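Talking Trash (Bags) With Jamie Nuttall

Posted 25 February 2021 in House Talk

I went over to talk to Jamie Nuttall about garbage, and I came home and rearranged my whole hallway. So consider yourself warned!

If you've been reading here a while, you know I have a long-running fight with the kitchen bin. The bag gets full, I haul it out, I get all the way to the curb feeling great about myself, and then somebody (me) drops a wet teabag into a bin with no bag in it. Jamie looks after the trash, recycling and general tidiness for Vinodside, a shared work building with 54 rooms, and has been at it for 8 years. Before that it was Brelthorpe, which was bigger and, in Jamie's words, "a swamp."

"The first April at Brelthorpe I had 114 bins on my list," Jamie told me, pouring us both coffee. "And every single roll of bags was in one closet on the ground floor. So you'd be on the top floor with a full bag in your hand and nothing to put back in. You tell yourself you'll come back with a fresh one. Well, you come back tomorrow."

I laughed way too hard at that, because I live in a house with one floor and I still don't come back with a fresh one.

The fix, when Jamie finally got to it, was almost silly. Hang the next bag on the wall, right over the spot where the bin gets emptied. A stick-on hook, a bag folded flat, a knot in the neck, done.

"People want it to be a system," Jamie said. "Somebody tried to sell me a dispenser once, the Plavura, this big thing you screw into the wall. I said, I've got a hook. The hook is fine."

I asked why a knot, when you could just drape the bag over the hook. Jamie had clearly been waiting for that one.

"Draped bags slide off. You open a door, there's a bit of a draft, and there's your bag on the floor. Twist the top, one loose knot, hang it by that. Loose! If you pull it tight you'll be standing there picking at it with your fingernails and you'll say a bad word."

We got into bag size after that (I know, I know, but I was having a lovely time). Jamie buys black ones, in boxes of 200, from a supplier called Balaskas, and won't touch the thin ones anymore. "I had one go on me in a stairwell. Soup. I don't want to talk about it." The other mistake, apparently, is buying bags that only just fit. You want enough left over at the top to fold down past the rim, and enough to tie when the thing is stuffed. If you have to squash everything down with your foot to make a knot, you waited too long or you bought too small.

And then there's getting the full bag out, which I've always done by grabbing the top and yanking. Jamie winced when I said so.

"All the weight's at the bottom and you're pulling on the thinnest part. Tie it first, while it's still in the bin. Then tip the bin a little and get your hands on the sides, low down, and ease it. It makes that sucking noise because there's no air underneath. Go slow and let the air in."

I've tried it at home now and it works so much better, especially with the tall round bins, where the bag really grips the walls. I also tie mine first these days, so I'm not chasing a paper towel across the kitchen.

We walked around a bit after the coffee, and I got the full speech on walls, too. Jamie isn't precious about them. Bins bump walls, tape leaves marks, chairs scrape, and a white wall at bin height is going to look lived in. There's a sponge for the worst of it. "I do the scuffs when I've got the sponge out anyway. I don't go looking for them." Carpet is another story. Jamie likes the bag tied before it goes anywhere near carpet, and likes it set down gently, close to the wall, where people won't trip over it.

Spare bag up on the wall, full one underneath:

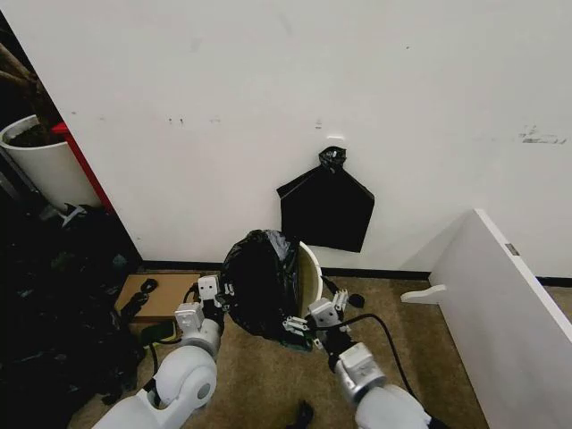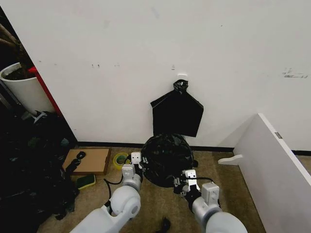 Does the hook have to go directly above the bin?

It just has to be within reach of where you stand when you take the full bag out. Jamie puts it at about waist height, a little higher if there are toddlers around, and wipes the wall first so the sticky back gets a decent grip. Mine is inside the pantry door and it's doing great.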